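Leave the Horizon Alone
Vasiliki Karagiannis

There is a step in most manipulation stacks called something like "level" or "upright" or "canonicalize view." It takes the camera image, takes the camera roll and pitch from the kinematics, and warps the image so that vertical things in the world are vertical in the picture. Everything downstream then gets to pretend that the robot is a person standing still with a straight neck. My opinion is that this step should be deleted from nearly every stack that has it, and that the information it consumes should be passed along next to the unmodified image.

I maintain the planning side of Groen, which we use at Fenville for door and cabinet tasks in rendered interiors. I did not always hold this view. I wrote our leveling module, and I defended it for longer than it deserved.

The argument for leveling is easy to state. Detectors are trained mostly on upright images. Doors are tall rectangles, floors are at the bottom, handles are at a known height. If you feed a detector a door lying on a diagonal, its score drops. Warp the image, the score comes back, and the change costs a few dozen lines. Malachy Hegarty, who wrote the first version of our detector wrapper, measured exactly this and was right about the measurement.

What the measurement leaves out is where the image goes afterward. A detector score is an intermediate quantity. The planner wants a pose in the base frame with a covariance it can believe. To get that from a leveled image you have to undo the leveling, and to undo it you need the same camera pose that was used to do it, at the same timestamp, with the same intrinsics, and with the same convention about which way roll is positive. We had two of those four under test.

Wrist views make the problem plain. A wrist camera has no natural upright. It rolls with the forearm, and in a normal approach it rolls a lot in the last second before contact, which is the second the planner cares about most. At close range there may be very little in the view that tells you what you are looking at, and all of what matters is measured against the fingers. 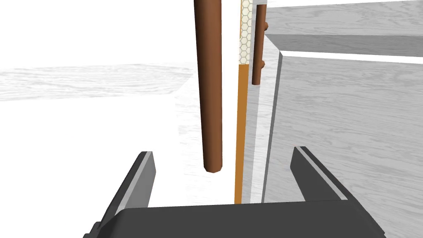 The relation the controller has to act on is the one between the two fingertips and whatever is between them. Both fingertips are fixed in the camera frame. They are the only objects in a wrist view whose position you know before the image arrives, barring the finger joint. Leveling takes these two known quantities and makes them move. The fingers swing across the leveled image as the wrist turns, and a servo loop written against that image has to chase its own hand.

I have seen three remedies for this. One is to level the head camera and leave the wrist cameras raw, which gives you two conventions in one stack and a flag that will be wrong at some point. Another is to level only above a distance threshold, which gives you a discontinuity at the threshold. The third is to low-pass the roll estimate so that the leveled image turns smoothly. That last one was mine. It looked much better in the viewer and put a lag of 40 ms between the image content and the pose that described it. With the control loop at 50 Hz, that is two full cycles of acting on a door that was somewhere else.

What the head camera sees

The usual reply is that wrist cameras are a special case and the head camera should still be leveled. I would say the head camera is where the habit does its quietest damage.

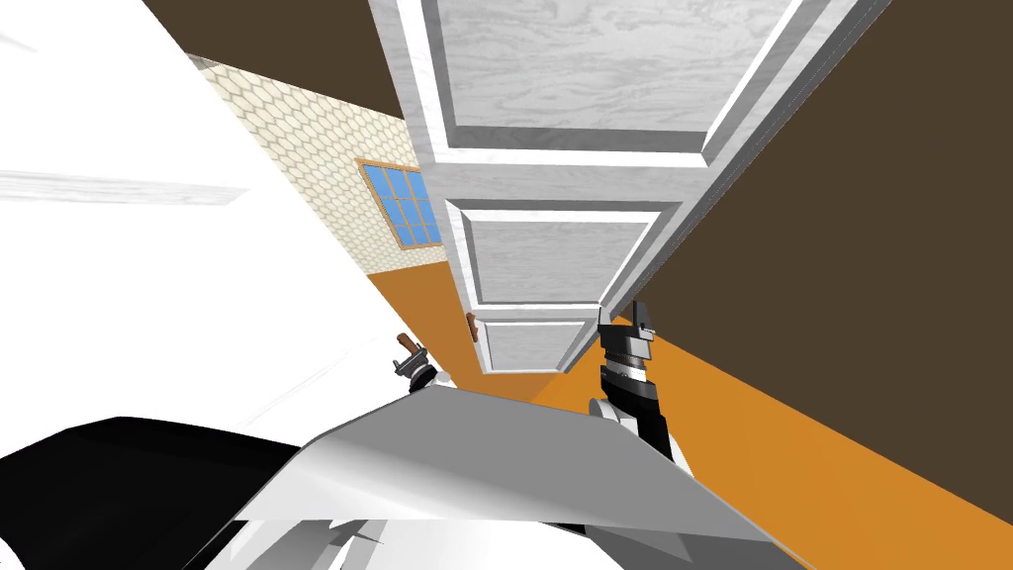 Jekton interior, paneled door from above, both grippers in view.

Take a steep, rolled view like this one. The long edges of the door run on a diagonal. So does the floor line along the brown wall. Nothing about this is a defect. Those diagonals are evidence about where the camera is, and there are a good many of them: molding, door edge, the line at the bottom of the wall. If the kinematic estimate of head roll is off by a degree, the diagonals will disagree with it, and a residual between predicted and observed line directions will tell you so.

Level the image first and the residual is still there in principle, but it has been converted into a slight tilt of things that are supposed to be straight up. Every consumer after that point has been told they are straight up. In our code two consumers hard-coded it. The door-plane fit searched for vertical edges within a narrow band, and the handle search assumed a strip at constant image height. When the roll was wrong, neither failed. Both returned a plane and a handle, slightly displaced, with tight confidence. A planner can work around a wide covariance. It has no defense against a narrow one in the wrong place.

There is also the matter of the resampling itself. At large roll, a warped image either loses its corners or acquires empty triangles. In the view above, the robot's own body takes up the bottom center and its grippers stand in front of the floor. The self-filter masks those using the robot model projected through the real camera. If masking happens after leveling, the mask has to be warped too, and warped masks have soft edges. We ended up dilating the mask to cover the softness, and the dilation covered thin things close to the gripper, such as handles.

A simulation makes all of this worse in one respect, which is that it hides it. In Jekton the camera pose is exact. The leveling is therefore exact, the inverse is exact, and the module passes any test you give it there. Elfriede Ruppert proposed in February that we perturb the camera pose reported to the stack while leaving the rendered image untouched. It took her an afternoon. We replayed 1156 logged approaches with small roll offsets, once through the leveled pipeline and once with the raw image plus pose. The raw pipeline started out with the lower detector score and got worse gradually. The leveled one held its score well past the point where its handle poses were useless to the planner. I consider the second behavior much more dangerous, and I don't think a better average on clean poses can make up for it.

Cabinets

People who grant the point for doors will sometimes hold out for cabinets, on the theory that cabinet fronts are small, repetitive, and need all the help they can get. 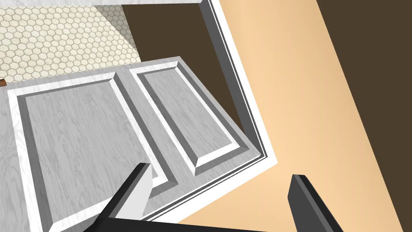
Page last modified: Saturday, April 13, 2019

I agree that they are hard. Two raised-panel fronts with the same grain, a thin seam between them, bevels that shade light on one side and dark on the other, and no handle in view on either. A model that has only seen upright cabinets will take the bevels for edges and may well miss the seam. But consider what leveling would contribute here. It would rotate the seam to vertical and leave it as thin as before, less whatever the interpolation took. The seam is found by its contrast and by its length, and both survive rotation without assistance.

What does help is training on rolled views. This is cheap when you own the renderer, and when you don't, rotating the training images gets you part of the way. We retrained the panel model with roll drawn uniformly over the full circle and recovered most of the score that leveling had been buying us. Carola Kramer has pointed out to me that "most" is doing some work in that sentence, and it is. On clean, upright head views the retrained model is still slightly behind the old one. We don't often get clean, upright head views. The robot looks down at its hands when it works.

The one objection I take seriously comes from the people who label and review data. A reviewer paging through logs wants the door the right way up. Tilted views are tiring, and tired reviewers mislabel left and right. Fine. Level the image in the viewer. Stullus has had a button for it since we added one, and it applies the rotation at display time, on a copy, and draws the roll angle in the corner so that the reviewer knows what was done. Labels are stored in raw pixel coordinates whatever the display is doing. A human convenience belongs in the tool the human uses, and the pipeline should never find out about it. 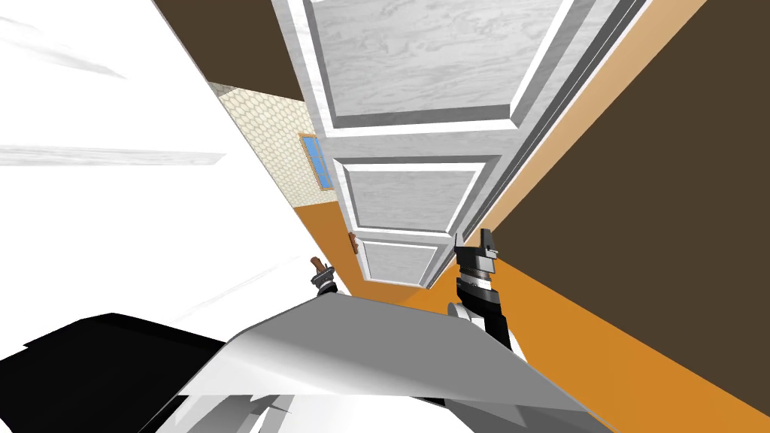
Hallway door as logged, display rotation off.

For anyone who wants to make the change, the order we used was roughly the following. First, make the camera pose a required field of the image message, stamped at exposure, and reject messages without it. Do this before anything else and leave it in place for a while. We found 110 call sites that took an image with no pose, and a fair number of those turned out to be the places with the worst bugs.

Then move the self-filter to the raw image. Then change the plane fit so that it takes the gravity direction as an input vector and predicts edge directions from it. The fit gets longer by one projection and loses its special cases. The handle search follows the same way, with its height prior written in meters in the base frame and projected into the image. Retrain the detectors in parallel, because they will be the slow part.

Delete the leveling module last, and do delete it. We left ours behind a configuration switch for a release, and in that release two people turned it back on to get through a demo. One of them was me.

The cost is real. Our debug overlays needed rewriting, and every threshold that had been tuned in leveled pixels had to be tuned again. Wolfram Görtz still thinks the stereo matcher should get rectified, leveled pairs. Rectification I accept, as it is a property of the camera pair and does not depend on the neck. On the leveling half we disagree, and his branch with the numbers is due for review next.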